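About Kettani Table Rental

Kettani rents plates, glasses, flatware and table linens for parties, weddings and office lunches. We started in a two-car garage in Vodau with 15 place settings and a borrowed van. Today we work from a warehouse on the edge of town and keep 2,595 place settings in stock, along with folding tables and chairs.

Most of our orders are small. A family needs soup bowls for a birthday, or a church hall needs coffee cups for a Saturday. There is no minimum order for pickup. Delivery is available in Vodau, Lorex and Brendden, and the fee depends on where you live.
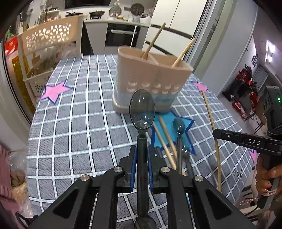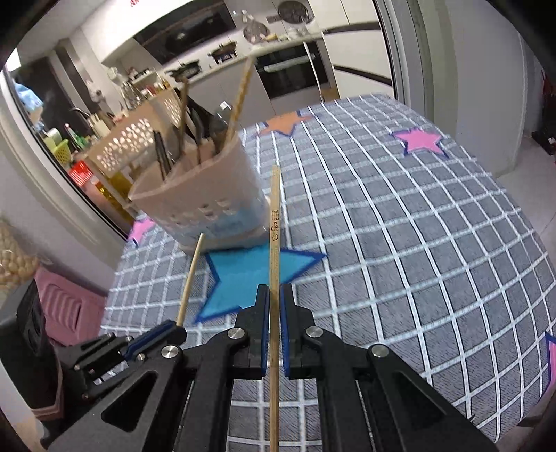
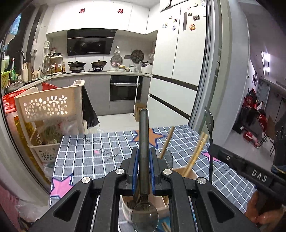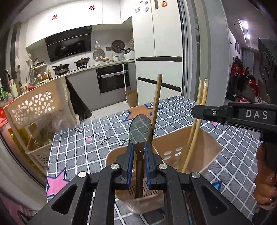
Everything can come back unwashed. Scrape the plates, put them in the crates they came in, and leave the crates by the door. Glasses go upside down in the racks. If something breaks, tell the driver and we will add the replacement price to your bill.

We have four full-time employees and take on extra help in December. Linens are washed and pressed in our own building. Round cloths should be booked early, as we own fewer of them than square ones.

The warehouse is open to visitors on weekdays, and you are welcome to set up a sample table before you order. Our last delivery before the holidays is Mon 16 December. Pickup orders continue after that date.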